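Housing and Interior Space, unit 2: Ceiling height
Notes by Shoshana Sorensen

In the last unit we looked at floor area. Now we come to the height of a room, which many plans give only as one small number in the corner. People feel this number very strongly, also when they cannot say why a room is tiring.

Please read the Kwiatkowski chapter before the seminar. She compares 74 homes in Pornthorpe and asks the tenants to guess the height of their own living room. Most guess too low when the walls are dark.

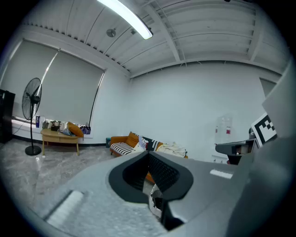

A second point is sound. In a high room with hard surfaces the voice comes back late, and older people find it difficult to follow a conversation. Curtains and bookshelves help more than a carpet – Cisar gives the measurements in his appendix.

For the exercise, measure one room where you live, in millimetres. Draw a section at 1:50 and mark the window sill, the door head and the eye level of a seated person. Write half a page on what you would change.

Drawings are due at the end of May. Bring them on paper, please.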